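Desk Arm Project: Report on the First Build

Melquiades Carrillo and Loretta Abernathy
January 24, 2018

1. What we set out to do

The project was to build a small robot arm that can work on an ordinary desk and fold or straighten a piece of cloth. The brief from our tutor left the choice of cloth open. We picked a hand towel, as it is thick enough to keep its shape and cheap enough to replace. The arm had to be printed on the department's own machines, and the whole build had to stay under a parts budget of 200 pounds, not counting filament.

We called the arm Woker. The name was a typing mistake in our first proposal and it stayed.

2. Who did what

Melquiades drew the brackets and looked after the printing. Loretta wrote the control program and did the wiring. We both did the assembly and the testing, and this report was written together, with section 4 mostly by Loretta.

3. Printing and assembly

We started from a set of bracket drawings left by last year's Baltus group and changed them to suit our servos. The main changes were a wider slot for the servo body and a longer link. The Baltus links were solid. Ours use flat plates with a grid of holes, which saves filament and gives somewhere to bolt extra parts later on.

The first set of parts was printed too fast and the holes came out slightly oval. We slowed the printer down and printed them again. Two brackets cracked when the screws were tightened, so the final versions have thicker walls around the screw holes. All the printed links are in the same pink filament, as that was the reel with the most left on it. In total the build used 39 printed parts, including spares.

Assembly order matters more than we expected. The servos have to be set to their middle position before the horns go on, otherwise the joint reaches the end of its travel too soon. We got this wrong on the elbow and had to take the arm apart again. The next group should centre every servo first and mark the horn with a pencil line.

4. Wiring and sensing

The servo wires run along the outside of the links. We tried to feed them through the inside, but they pinched at the elbow. Outside they need a bit of slack at each joint, and that slack can catch on things when the arm turns quickly. Cable ties at the middle of each link helped.

A small sensor board is fitted at the working end of the arm. It has its own cable, separate from the servo wires, and this one gave us the most trouble. If it is too short it pulls on the board. If it is too long it drags over the desk. We now leave a wide loop lying on the mat — not tidy, but it has caused fewer faults than anything else we tried.

The control program runs on a desktop computer and sends positions to the servos over a Norkon servo driver. It is 1114 lines long, and a good part of that is for limits and safe stops. Each joint has a lowest and highest angle which the program will not go past.

5. Testing on the towel

Tests were done on a dark grey desk mat, with the towel folded and laid flat at the start of each run. The mat stops the towel from sliding, which it did all the time on the bare white desktop.
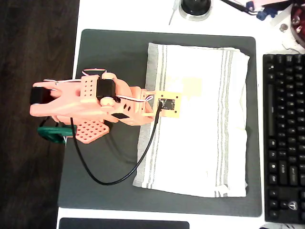 6. Results

We ran the same reaching test more than 200 times over the term. The arm goes to a point over the towel, lowers until the end touches the cloth, waits, and lifts again. Reaching out to the middle of the towel is reliable. Reaching the far edge is not, as the arm sags when it is stretched out and the end comes down short of the target. We added a correction to the program for this, and it helps, but it has to be set again whenever a servo is changed.

Dragging a fold flat works about half the time. When it fails, the end usually rides over the top of the fold without moving it. A rubber tip was better than bare plastic, though it left marks on the cloth.

Folding the towel over fully was not achieved. With one arm and no gripper we do not think it can be done, and we should have seen this when we wrote the proposal.

7. Problems still open

The shoulder servo gets warm after long runs and we stop for a rest every 6 minutes. The base clamp works loose and needs tightening at the start of each session. The sensor readings jump when the servos move, probably from sharing a power supply — we have a second supply on order from Wuyts but it has not come yet.

8. Next steps

Work carries on until April. We plan to fit the second power supply, print a stiffer lower link and design a simple two-finger gripper that bolts to the existing holes. The drawings and the program are in the shared project folder, along with a parts list and our notes on print settings.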